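From: Eleri Lloyd
Date: Feb 10, 2018
Subject: Re: [shore-survey] Litter counts, Sondby beach

Gwilliam wrote:
> The August total for Sondby is 1,389 items over 600 metres.
> Does that include the rope fragments? The Rirovham sheet
> lists them separately and I can't compare the two.

It does. Rope under 50 cm was entered as single pieces, knotted bundles as one item each.
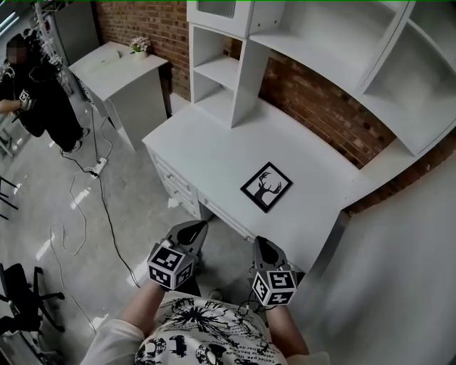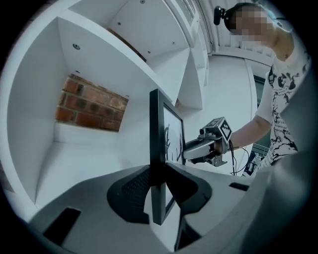
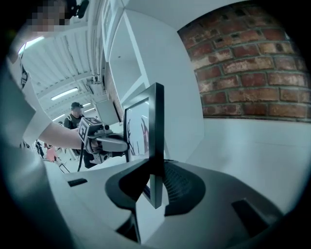 Desk with the deer picture (first), holding the grippers (second and third)

The Rirovham sheet uses the old form, where rope and net share a column. To compare them, add rope and net at Sondby and leave out the bundles. I have done this in the Grolik spreadsheet, tab 2, but have not checked the northern transect.

Two points on method. The strandline was walked at low water on both beaches, so height on the shore should not matter. Plastic pellets were left out at Sondby and counted at Rirovham; please remove them before working out items per 100 metres.

If anyone still has the paper forms for the slipway end, send me a scan. The totals for that part were copied by hand and one row is hard to read.

Eleri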